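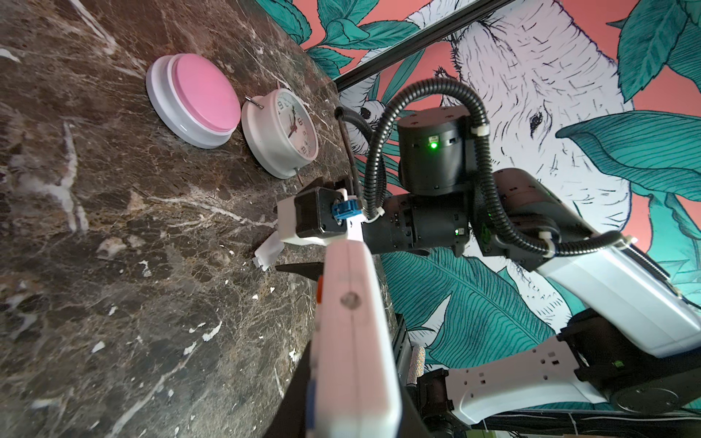 **¿Cuánto hay que reservar para repuestos el primer año si compramos dos brazos pequeños?**

Entre un 8 y un 10 % del precio de los brazos, y más si los dedos de la pinza son impresos.

**tornillo_m3:** Eso mismo puse yo en la hoja y me quedé corto. Los brazos salieron bien, lo que se comió el presupuesto fueron los cables y las fundas. ¡Pedid metros de sobra desde el principio!
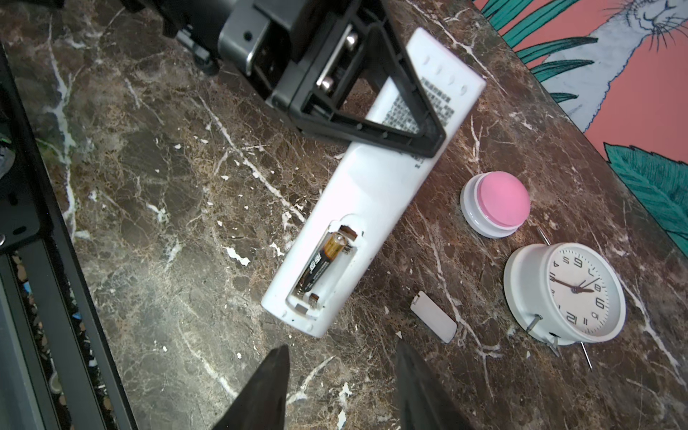
**Gutis:** No estoy de acuerdo. Con 50 euros de funda corrugada tienes para mucho tiempo. Yo metería ese dinero en una segunda pareja de dedos, que Prornberg los vende sueltos.

**tornillo_m3:** Sueltos sí, pero con 159 de portes, jaja. Pelletier me pasó 1,003 por el lote completo — pinzas, dedos y tornillería — y me parece un precio estupendo.

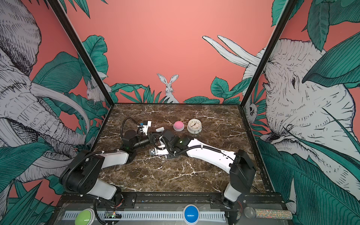 *Dos brazos, una sola mesa de mármol.*

**Armelle Hoarau:** ¡Qué ganas de ver ese lote! Una duda: ¿la oferta de Pelletier incluye las cámaras de muñeca? En abril Trovow las cobraba aparte y se nos fue la cuenta.

**tornillo_m3:** Aparte también. Las he dejado en otra línea, con el soporte y el cable

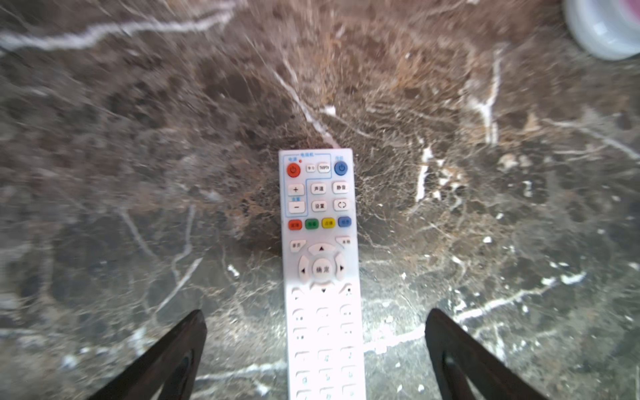 y con una cámara más de reserva, que es lo que yo no recortaría nunca. Si hay que quitar algo, quito la mesa nueva y tiro con la que tenemos. Mañana subo la hoja.

**Gutis:** Súbela, pero lo de la funda lo sigo viendo caro.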